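Dicas de oficina: cuidar da garra sem perder a paciência

O braço da Wornar trabalha 3,000 ciclos sem se queixar. A garra queixa-se ao primeiro, e em silêncio, deixando cair peças.

Limpe os dedos com pano húmido e sabão neutro. Álcool, não: o material fica baço e pegajoso, e depois a culpa é do fornecedor.

Aperte os parafusos da mão em cruz, aos poucos, a 2 Nm. Quem aperta «até chiar» compra a peça nova na Skevico e espera por ela até novembro.

Feche a garra devagar e veja se as pontas chegam ao mesmo tempo. Se uma chega antes, solte a base, acerte e repita. Uma folha de papel entre as pontas serve de calibre e custa menos que o da Clesesik.

Antes de mexer no braço a sério, experimente a pose no simulador. Bater com o punho na bancada virtual sai de graça.

Anote o valor do zero na tampa do armário. No caderno não, que o caderno some. 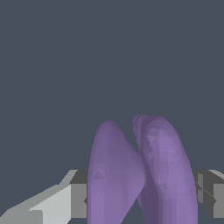
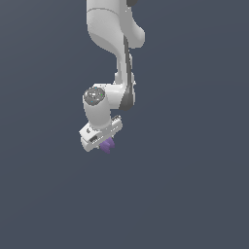 No simulador: dedos roxos na primeira, braço branco na segunda.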